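Widstead students get later lights-out and a say in dorm rules 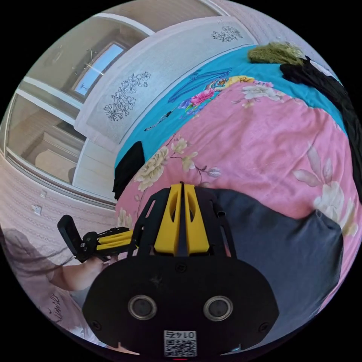

Boarding students at Widstead School will be allowed to set their own lights-out time on most nights, under a change that takes effect in February.

The new rule covers juniors and seniors in all the boarding houses. Freshmen and sophomores will keep the current 10:30 p.m. lights-out, but they will be able to apply for late study passes, up to six in a term.

The change came out of a student survey held in the fall. More than 300 students answered it, and lights-out was the most common complaint. Many wrote that the hour before bed was the only quiet time they had for reading or for calling home. Students from other time zones said they often had to choose between talking to their parents and following the rules.

The student council took the results to the dean's office in November with a draft policy. The first version asked for no lights-out at all for the upper grades. The school turned that down, and the two sides settled on a plan with some limits. Common rooms will still close at 11 p.m., and house Wi-Fi will still go off at midnight. Music and calls after 10:30 must be on headphones or in the phone rooms -- a point that younger students in Lellow House had pushed for.

Lellow is the oldest of the boarding houses. It opened in 1886, and its walls are thin enough that students on the top floor can hear an alarm clock two rooms away. The house held its own meeting on the plan and asked for a written quiet rule before it would support the change.

Students who miss first period three times in a month will go back to the old lights-out for the rest of that term. House staff will keep the records, and a student can appeal to the dean in writing.

The policy also gives each house a rules meeting once a term, open to everyone who lives there. Meetings can take up laundry hours, kitchen use and weekend sign-out, but not visitor rules, which stay with the school. Any change a house votes for must be approved by the dean's office before it starts.

Day students are not affected, although those who stay over before early games or trips will follow the rules of the house they sleep in.

The council also asked for new desk lamps, so that one roommate can work while the other sleeps. The parents' association has set aside $900 for them. Lellow will get the first batch, and the other houses will follow as money allows.

The school will review the policy before the end of the spring term. A second survey will go out to all boarders, with a separate form for house staff. Copies of the full policy are posted outside the dining hall and in each common room.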